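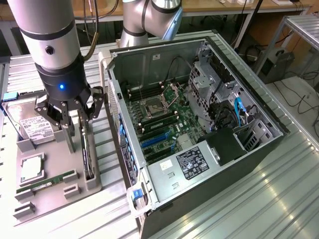
Refurbished desktops - is "refurbished" worth paying for?

Posted in: Buying Advice > Desktops & Parts

marrowfat_pete

My sister needs a computer for the accounts of her dog grooming business. She wants a proper desktop with a big screen and she doesn't want to hear about laptops. She's been looking at a refurbished tower from Lurnberg, who have a unit out on the Broltcombe road, and they want £510 for it. That's for a machine that must have come out of an office somewhere, with a "Grade A Certified" sticker on the front.

I've asked what the certificate certifies and got a leaflet back. The leaflet says "fully tested" in three different fonts. It doesn't say tested for what, or what happens if a machine fails.

Am I being tight, or is this a lot of money for someone else's old computer and a wipe down?

Re: Refurbished desktops

solderdrip

You're not being tight. Grades are made up by whoever is doing the selling. Grade A at one shop means no scratches, at another it means it switches on. It's nearly always about the case and hardly ever about the insides.

The part I'd care about is the drive. If it's got a spinning 3.5-inch drive out of the office it came from, that drive may have been running day and night for years. Ask for the power-on hours. It's a number the drive keeps itself and it takes a moment to read. If they won't tell you, walk off.

Re: Refurbished desktops

hattie_oakum

Bit harsh, solderdrip. I bought a refurbished tower for my dad before he moved and it's been fine, touch wood. Not from Lurnberg, from a place that's since shut, but it came with a new drive, and a warranty, and a man who answered the phone. The same money on a new one would have got him something with a slow processor and a keyboard like a biscuit tin lid.

I do agree about asking. Dad's invoice listed every part they'd changed. I'd want to see that in writing.

Re: Refurbished desktops

marrowfat_pete

It has got a spinning drive. I rang. I asked for the hours and the chap said "they're all well within tolerance". I said whose tolerance and he said he'd get someone to call me. That was before lunch and my phone has been very quiet.

The warranty is 2 years, mind. I thought that was decent until I got to the bit underneath which says storage and power supply are "consumables".

Re: Refurbished desktops

solderdrip

So the warranty covers everything except the things that break. Lovely.

Re: Refurbished desktops

K. Huttunen

I'll put my name to this as I used to do it for a living. Kauko Huttunen, I ran the bench at Saarinen until last September. We took in office machines by the pallet and sold them on.

Some of what's been said is fair and some isn't. Power-on hours are useful but people make too much of them. I've seen drives with very high hours go on and on, and drives with next to none die in a week. Reallocated sectors tell you more. I would never have sent a machine out with its old drive in any case, whatever the numbers said. A new SSD is the cheapest thing you can do to make an old desktop feel quick.

Where I disagree is the idea that it's all a wipe down. Done properly there is real work in it. You have the side off, you clean the fans and heatsinks, you change the paste on the processor, you take the cards and memory out and put them back in firmly, you run a memory test overnight. A badly seated expansion card causes more "dead" computers than any dead part does. People bin machines for that.

Whether Lurnberg do any of this, I couldn't say. The leaflet doesn't sound like it was written by someone on the bench.
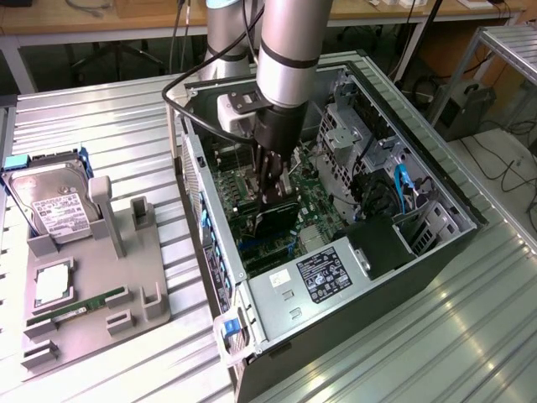

Re: Refurbished desktops

ludo_b

No offence Kauko but everyone who sold refurbs says theirs were done properly. An overnight memory test on every machine off a pallet? Every one?

Re: Refurbished desktops

K. Huttunen

Not every one, no. When we were busy it was the short test. You have me there.

Cleaning, cards and drives were always done though, and I'd stand by that.

Re: Refurbished desktops

ludo_b

Fair enough, thanks for being straight about it. That's my point though. The buyer pays the same for the machine that had the long test as for the one that had the short one, and can't tell which they've got.

I'd go a different way, Pete. Buy the bare ex-office tower privately with no sticker on it, spend nearly £100 on an SSD and some memory, and do it yourself on the kitchen table. Lay the tower on its side, unplug it from the wall first, undo the panel. Memory goes in one way round and clicks. It isn't hard.

Re: Refurbished desktops

hattie_oakum

It isn't hard for YOU. It's Pete's sister who has to use it, and guess who gets rung up when it won't start on VAT day. There's something to be said for being able to shout at a shop.

Re: Refurbished desktops

ludo_b

Depends if the shop picks up. So far this one hasn't.

Re: Refurbished desktops

marrowfat_pete

They did ring back in the end, at teatime. A woman this time, much more helpful. She said they could fit an SSD for extra and she'd email the hours for the old drive. She also tried to sell me a Greltora antivirus bundle, which I'm told is "recommended by engineers". I asked which engineers.

Sister has now seen the size of the thing and is asking whether it comes in white.

Re: Refurbished desktops

solderdrip

Don't pay for the antivirus. The one built into Windows is fine for accounts and dog photos.

And check what version of Windows it'll run before you do anything else. Plenty of ex-office stock is going cheap just now for exactly that reason, and a sticker won't fix it. Get the processor model out of them and look it up yourself.

Re: Refurbished desktops

K. Huttunen

Agree with solderdrip on both. Ask her as well if the SSD they fit is covered for the full 2 years or if that counts as a consumable too. Get the answer by email.

Re: Refurbished desktops

marrowfat_pete

Have asked. Will post what comes back, if anything does.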